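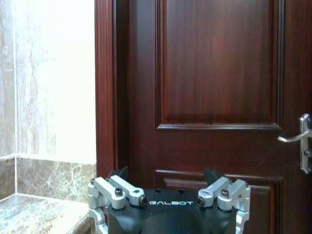
*Panelled door and grooved casing, Dendach*

**To:** Alun Landeg, Brallano Fund
**From:** Llinos Gape, Wosora
**Date:** January 28, 2026

Dear Alun,

It has been a really good winter at Dendach and I'm delighted to be writing this one! When we last reported, the guest rooms were shut and most of the budget was still sitting in the bank. Four of them are now back in use by families visiting relatives at the hospital, and the bookings diary has gone from blank pages to crossings-out and arrows.

## Doors and woodwork

You asked us to keep the old doors if we could, and we have. I'm so glad you pushed for it. The red-brown stain suits the raised panels beautifully, the grain shows through, and the ridges down the casing have kept their shape (my worry all along was that they'd clog with varnish). Gajewski did the joinery and finished inside the price they quoted us in the autumn.

We chose lever handles throughout, after several older guests told us they struggled with round knobs. They have a bright, polished finish and look very smart against the dark wood, though they do show fingerprints, so a quick wipe has gone on the daily cleaning sheet.

Two doors still stick in damp weather, both on the north side. Gajewski will be back in February to ease them, at no charge to the grant.

## Walls and linen

The cream and tan wall panels were the part of the plan I was least sure of on paper. I've come round completely. The wavy veining gives the rooms some warmth, and the shine bounces the daylight about in a way the old wallpaper never did. They wipe down with a damp cloth too, which has shortened the changeover between guests.

We also spent the linen line in full. It bought 73 white towels, all in a soft looped cotton, and we kept to white so that everything can go through one hot wash together. They have come out of the laundry fluffy so far. One family wrote in the guest book that they felt "properly looked after", and mentioned the towels by name, so to speak! 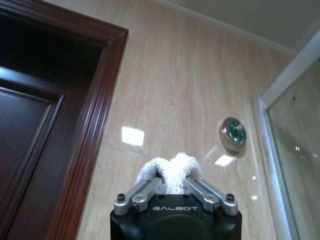 ## Still to do

- Ease the sticking doors on the north side.
- Put up shelves in the linen cupboard. The towels are stacked on a borrowed table for now, and it's a squeeze.
- Finish the last two guest rooms. The wall panels for these are paid for and in store, and the doors are being stained now.
- Print the new welcome sheet, in Welsh and English.

## Money

Spending is in line with the budget you approved. The joinery line has a little left over, and I'd like your permission to move it across to the cupboard shelves. A yes by email would be plenty.

Do come and see it all if you're over this way in February. The kettle is easy to find and I'd love to show you round.

With warm thanks,

Llinos Gape
Wosora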